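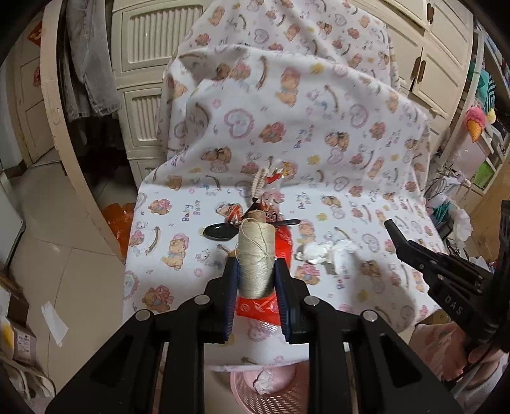 Luuk Martens wondered whether the twine was cotton or jute before he would say anything else, as the two want quite different treatment in a craft box. Fair point, and I've added it to my question now!

Stopping twine unravelling in the craft basket
Asked in Crafts and Home, January

I have a big sort-out of the making things going on and I'm loving it, but the twine is driving me up the wall. It's a beige one on a spool, wound in that crisscross way, and the loose end works itself free the moment it goes in with everything else. By teatime it has wrapped itself round chenille sticks, a plastic spoon and whatever else is in there. I've got a pink plastic basket with holes all over it that I'd like to use for the small bits. Can twine live in that, or does it need its own home? (It's unlabelled, Luuk, from the market in Wallthorpe. No label left on it.)

3 answers

Luuk Martens
Jute, lovely, then it's easy. Cut a small nick in the rim of the cardboard core if yours has one and tuck the end into it. If there's no core showing, slide the end under four or five of the crossed threads with a blunt needle and pull it snug. The crisscross winding grips really well, much better than the straight sort. And yes, use the basket with holes! Stand the spool inside, bring the end out through a hole and tie a fat knot in it. You pull what you need, snip, knot again. I've done mine that way for years and I still get a little thrill out of it. Check the hole is wide enough for jute first, it's hairy stuff and it catches.

Grakomden
elastic band

82stitches
Elastic bands go brittle and stick to the thread, I lost half a spool of green to one. A hair bobble is kinder. I'd also keep the chenille sticks in a lidded tub or a zip bag, they shed and the fluff gets into the jute and you never get it out again. I have a Nokivar tub with a click lid that takes all of mine plus the googly eyes. Do sort onto an old sheet or blanket, so you can pick up the corners and tip the scraps in the bin at the end. Enjoy it, I love a January sort-out!

Asker's comment: Knot through the hole it is, thank you!! Off to find a needle.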